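Section 4: Folding on the bed

A bed is a wonderful folding surface – wide, soft and right at hand! A plush blanket holds the cloth in place far better than a slick tabletop does.

1. Pull the bottom sheet flat and lay the blanket over it, fluffy side up.

2. Set one garment on the blanket. Dark reds are great to start with, as they show up so well against a pale blanket.

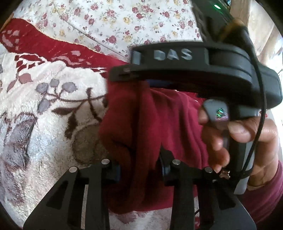 3. Find the seams first. Pinch the cloth near a seam, lift, and give it a gentle shake until the bunched part drops open.

4. Smooth from the middle outward with your palm, then bring the sides in.

Note: Plush and fleece garments fold thicker. Allow 22 to 25 of them per Flomitberg shelf bin, and don't press them down – they love the air!

Caution: Keep zippers and hooks off the blanket. They snag the pile and can pull a braided trim loose.

5. Check for a sewn-on label and fold so that it ends up on the inside.

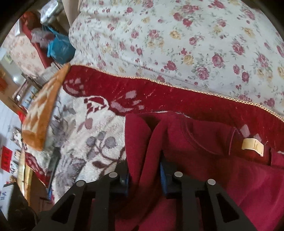

Fig. 4-2. Maroon garment on the blanket, with a fold gathered up and the sewn label to the right.

6. Turn the finished piece over and stack it with the folded edge facing you. For mixed piles, see Section 5.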